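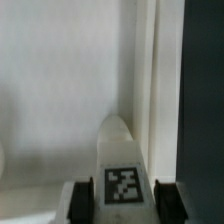 Plillow Forums > Rooms & Surfaces > Worktables

Black tabletop, white everything else. Did I mess up?

gritandgloss
June 1, 2026
OK so I finally swapped the old top on the big table for a black one (the Grotel, the big slab version) and I need some outside opinions before I talk myself into returning it. The wall is plain white, most of what ends up on or near the table is white too, and behind the table I've got a solid green backdrop. On paper I thought black would look super clean with all that. And it does! For maybe ten minutes after I wipe it.

Then the dust shows up. I never noticed dust on the old top, which was a kind of oatmeal color that hid everything I ever spilled on it. Now I see every crumb, every bit of lint, every place I leaned my arm. I paid $800 for the top with delivery from Eseo, and they only give you 15 days to send it back, so I'd like to make up my mind pretty soon.

Stuff I'm asking:
- does black get less annoying once you have a routine?
- what are you wiping it with?
- is the green too much with it?

Re: Black tabletop, white everything else. Did I mess up?

kettle_drawer
Keep it. I've had a black top for years and you do stop seeing the dust, or you get into the habit of one pass with a dry microfiber cloth before you sit down. Dry first is the big thing. If you go in with a wet cloth you're just making gray soup and then it dries in stripes and you think the table is ruined.

Green and black together is great by the way, I wouldn't touch that.

Re: Black tabletop, white everything else. Did I mess up?

mostlyputty
Gonna disagree. I had black, I hated it, I went back to a pale gray top and I've never been happier. You don't stop seeing it. You just get tired. And if you're in there under a strong light it's way worse, every smear catches it.

If you've still got a return window I'd use it. $800 is a lot of money to feel grumpy at.

Re: Black tabletop, white everything else. Did I mess up?

gritandgloss
Ha, well that's one each. The light thing is real, I do have it pretty bright over there.

Forgot to say, the other half of my problem is the white plastic. It isn't shiny, it's that in-between finish, and anything with a curved lip on it seems to hold a gray line no matter what I do. Next to the old top it looked fine. Next to black I suddenly see all of it. So maybe my real question is how people clean rounded white plastic without making it look rubbed.
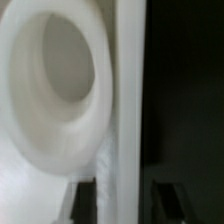 Re: Black tabletop, white everything else. Did I mess up?

saltbox_annie
Oh I can help with this one! White plastic is my whole life (I restore old kitchen stuff, mixers and canisters and so on). What I do:

1. Dry soft brush first, a makeup brush or a clean paintbrush, into any lip or seam.
2. Barely damp cloth with one drop of dish soap. Barely damp! Wring it like you're mad at it.
3. Second cloth, plain water, same deal.
4. Dry it right away.

No magic sponges. They're very fine sandpaper and on that in-between finish you end up with a shiny patch you can't undo. Ask me how I know. If it's anything with power running to it, switch it off first and keep the cloth away from the openings.

Re: Black tabletop, white everything else. Did I mess up?

mostlyputty
Magic sponges are fine if you go easy. I use them on everything, been doing it forever. I've also used Stan spray on white plastic with zero problems.

Re: Black tabletop, white everything else. Did I mess up?

saltbox_annie
On glossy, sure, you'll get away with it for a while. On matte I've wrecked two canister lids and a radio. And Stan spray left a film on mine, so please try it on the underside of something first. We may have to agree to disagree on this, putty.

Re: Black tabletop, white everything else. Did I mess up?

kettle_drawer
Stan on a black top is a no from me as well. It has that lemony oil stuff in it and you'll be looking at rainbow swirls until August. Plain water and a tiny bit of dish soap, then buff it with the dry side.

Also, what kind of cloths are you using? If they've ever been through the dryer with a towel, that might be half your lint right there.

Re: Black tabletop, white everything else. Did I mess up?

gritandgloss
...they have absolutely been through the dryer with the towels. Oh no.

OK, new plan. I bought a 6 pack of microfiber cloths and they are getting their own laundry bag. I tried the dry pass this morning, then the soap and water, then the buff, and I have to say the black looked really good afterward. Good enough that I stood there like a weirdo admiring it with my coffee. 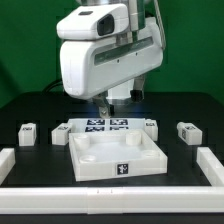
I'm still a little torn on the brightness, so I might try moving the lamp back some before I decide on anything bigger. And I did the brush thing on one of the lips and got a surprising amount of fluff out, so thank you Annie, that was worth the whole thread.

Putty, I hear you on the pale gray. If I'm back here complaining in a couple of weeks you can say you told me so.

Re: Black tabletop, white everything else. Did I mess up?

mostlyputty
I'm setting a reminder.

Serious suggestion though: put a mat down where your arms go. Mine was under $15 and it saved me from most of the elbow marks back when I had the black one. Get a plain dark one and it barely shows.

Re: Black tabletop, white everything else. Did I mess up?

kettle_drawer
Seconding the mat, but get one with a smooth underside. The rubbery kind left a dull patch on mine, and I had to go over it a bunch of times with soapy water before it faded.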